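How to Build a Burger That Stays Built
By Mylene Calimlim | April
Print | E-mail | 294 shares | 7 comments

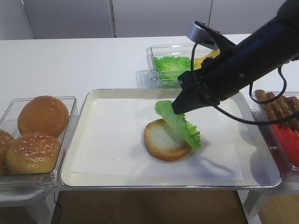 Where should the lettuce go, over the patty or under it?

Under it, straight on the bottom bun. A leaf there catches the juice before the bread does, and you get a few more minutes before the heel of the bun turns to paste.

I came to this subject the hard way, at my brother-in-law's cookout in Corness, wearing a pale shirt. The burger was delicious. I know because I could smell it on my sleeve all the way home. Most burgers fall apart for dull reasons, and the fixes are equally dull, so let's get through them.

Start with the bun

Pick one a little wider than your hand feels is sensible. Raw patties shrink as they cook, so people buy buns to match the finished size and then wonder where the onions are supposed to live. Soft is good. Crusty is for people who enjoy watching everything shoot out the back on the first bite.

Toast the cut sides in butter over medium heat until they're brown. A minute or two will do it. You want a crisp layer on the inside and a soft outside. If you only follow one piece of advice on this page, follow this one, and then feel free to go do something else with your afternoon.

Shape the patty flat

Press it thinner than you think, and half an inch wider than the bun all the way around. Push a shallow dent into the middle with your thumb. Without the dent it puffs up like a golf ball, and a golf ball is a poor foundation for tomato.

Salt the outside right before it hits the pan. Mixed in early, salt makes the meat tight and springy, closer to sausage. Cook ground beef to 160 degrees in the center, then let it sit on a plate for three minutes. The juice on that plate is juice that isn't in your bun.

Dry everything

Wash the lettuce, then dry it as if it owes you money. A salad spinner is fine, a clean dish towel is also fine. Tomato slices go on a paper towel with a pinch of salt while the meat cooks. Pickles get blotted. My aunt Dizon considers blotting a pickle to be a sign of weak character, and her burgers slide around like furniture on a ferry.

Put it together in this order

1. Bottom bun, toasted, with a thin coat of mayonnaise right to the edge.
2. Lettuce, one leaf, folded if it's large.
3. Patty, with the cheese already melted on it.
4. Onion, then tomato, then pickle.
5. Ketchup or mustard on the top bun only.

Mayonnaise is mostly oil, so it helps keep the bread dry. Ketchup has no such talents.

Two slick things should never touch. Tomato against lettuce is the classic mistake — press down on one side and the whole top floor moves out. Onion between tomato and cheese gives you some grip.

Now wrap the lower half snugly in a square of parchment, wait one minute, and eat it over the plate anyway.

Print | E-mail | Comments (7)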